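Sealing a drafty window with a caulk gun and a kitchen scale

4/28/22

The north window in the back room at Halliday has leaked air since we moved in. Over the winter I logged humidity at the sill and got readings up to 76 percent on cold mornings, enough to lift the paint along the lower rail. In April I stripped the old bead and started over.

The old sealant came out in short pieces with a plastic scraper. A metal one is faster but gouges the wood. Residue went with mineral spirits, two passes, then a full day with the sash open. 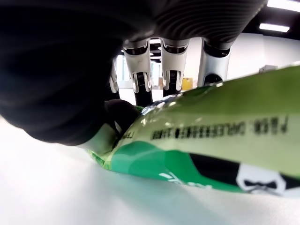

Joint width varied more than I expected, from a hairline at the head to 2 mm at the lower left corner. Anything wider than a pencil lead got foam backer rod first. Without it the sealant bonds on three sides and tears when the frame moves.

I weighed the tube before and after each side. Total use was 272 grams, including what ended up on the rag. The hardware store in Namville stocks the paintable kind in white and almond only. I bought white.
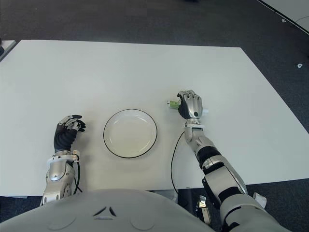 Tooling was done with a wet spoon in one continuous pull per side. Stopping midway leaves a ridge that shows through paint. The head joint took two tries.

Cure time on the label is one day, but the corner stayed soft for three. I left the trim unpainted until it no longer took a fingernail mark. The east window is next, and its lower rail may need filler before any sealant goes on.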